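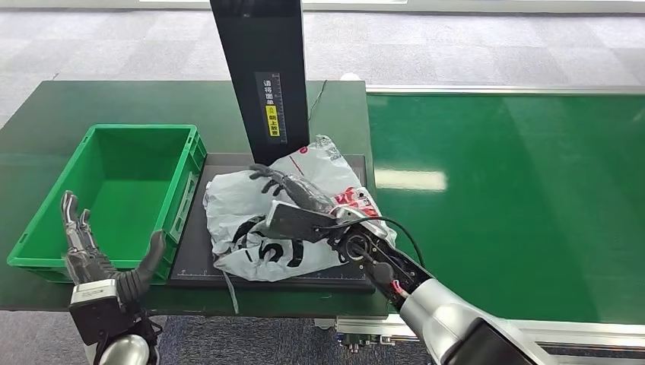

## Raneck 114 stacking crate

Green plastic crate for parts handling and order picking. Rigid, open top, rated for closed-loop use between sites.

- **Load:** 6 kg per crate, evenly spread
- **Handle:** slotted opening in the short side
- **Rim:** rolled
- **Outer walls:** ribbed
- **Pack size:** 300 crates per truckload

Wash at low pressure only. Do not stack on damaged rims — replace the crate.

Orders over 1000 units are quoted separately. Contact Loredana Longo at Parko sales; lids are listed under Layug.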